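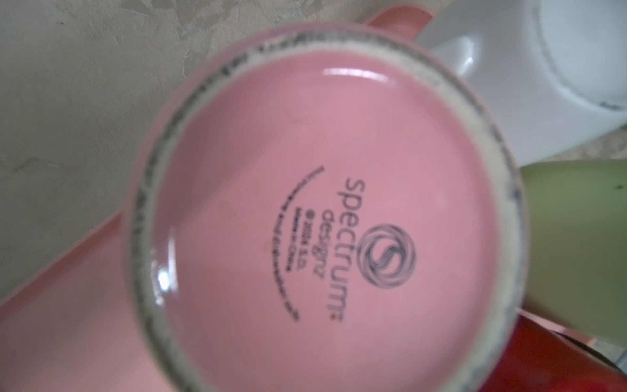

What should a small workshop budget for first when it buys a robot arm to handle crockery?

Start with the gripper and the wrist camera, then the spares, and leave the arm itself until you know what those two weigh. The arm is the biggest line on the quote, but its size depends on what it has to carry.

1. Write down what will be handled

List the heaviest item, the widest item and the most awkward one. For mugs, the handle usually decides how far the fingers must open. Glossy glaze throws bright spots back at a camera, so put shiny pieces on the list even if they are easy to grip. If you need to read the stamp on a base, note the size of the smallest print you care about. At Grindanby we only needed the maker's name, and that let us buy a cheaper lens.

2. Add up the load at the wrist

Gripper, camera, bracket, cable and mug all count. Ours came to more than Nesrin Yazıcı had allowed for in the first plan, and we moved up one arm size. Ask for the load figure at full reach — the one on the front of the brochure is often given close in.

3. Price the parts that wear

Finger pads rub against unglazed clay whenever a mug is held near the foot. We pay £5 a pad and keep 40 in the cupboard. Kuren and Ersoy both quoted for these. Ersoy was dearer per pad but would sell them loose, and Kuren wanted a full box each time.

4. Plan the bench

Measure the worktop and mark where the arm can reach. Leave a clear strip for cables. Our bracket and cable kit from Nostitz was £220, and it did not include the longer camera lead, which had to be ordered separately in June.

5. Ask for a trial with your own crockery

Send chipped and odd pieces as well as good ones. Tarık Başaran packed a box with five mugs that had given us trouble by hand and asked each supplier to return it with a video of every pick. Only compare quotes once you have seen those.

6. Keep some money back

Hold a sum for the second set of fingers. The first set will teach you what shape you wanted. Training time should have its own line too, or it gets taken out of the spares.

Shared 40 times
5 comments

Related
Choosing a wrist camera for glazed surfaces
Lease or buy: a first robot arm
Finger pads compared
How to read a payload chart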